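The Matter of Item 2798

The Fledside Lending House has been asked to provide an account of the loan of Item 2798, a brass hand bell, and of the events which led to its return. The account is given below. It was prepared by Borghild Åberg, Keeper of Loans, and has been read by all parties named in it.

The bell was lent in September 1993 to a resident of Cluline Street for a period of 4 weeks. The loan card gives the purpose as "calling." The borrower signed with an initial only. Three reminders were sent and the third was returned unopened, with a pressed fern inside a second envelope. The fern was entered in the register under Correspondence.

No further action was taken for many years. The rules of the House do not allow a loan to be written off while the item can still be heard, and residents of Cluline Street continued to report the sound of a bell shortly before six in the morning. The reports were filed by season. In some winters there were none.

On taking up her post, Ms. Åberg reviewed all open loans and found that Item 2798 was the oldest. She assigned it to Hazem Amrani, then a junior clerk in the Household and Play section, where his work until that time had been the checking of sets on their return.

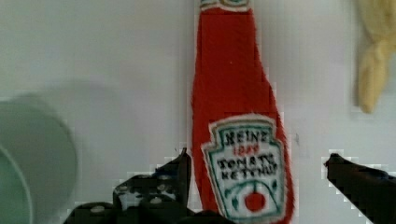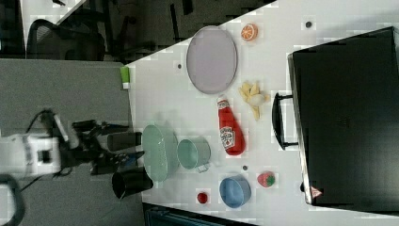
Household and Play: pretend food and kitchen pieces.

Mr. Amrani began by visiting each house on Cluline Street in turn. He carried the loan card in a clear sleeve and asked the same question at each door. Most residents had heard the bell. None had seen it. At number 13, the door was opened by Salma Ouali, who said that she had been expecting the House for some time and that the kettle was on.

Mrs. Ouali stated that she was not the borrower. The borrower had been her lodger, a quiet man who left during his second spring with her and took only his coat. She had kept the bell because it was not hers to throw away. She had rung it each morning because he had done so, and because her neighbor across the yard, Latifa Badawi, had come to rely on it. When Mrs. Badawi was away with her sister in the winter, the bell was not rung.

Mr. Amrani asked whom the lodger had been calling. Mrs. Ouali replied that she had put the question to him once. He had told her that he did not know yet.

The rules required that the bell be recovered. Mr. Amrani wrote out a receipt and Mrs. Ouali wrapped the bell in a dish towel, which he was asked to bring back. He returned to the House before closing and placed Item 2798 on its shelf. The loan was marked complete and the fine was waived under the clause for absent persons.

At ten minutes to six the next morning, Ms. Åberg was at her desk with the window open. She records that the street was silent and that a light came on in an upper room, went off, and came on again.

The bell was lent that same day to Mr. Amrani for a period of 4 weeks. On the card, under purpose, he wrote "towel." He was on Cluline Street by noon. The loan has since been renewed at the desk on each due date, in person, by Mrs. Badawi.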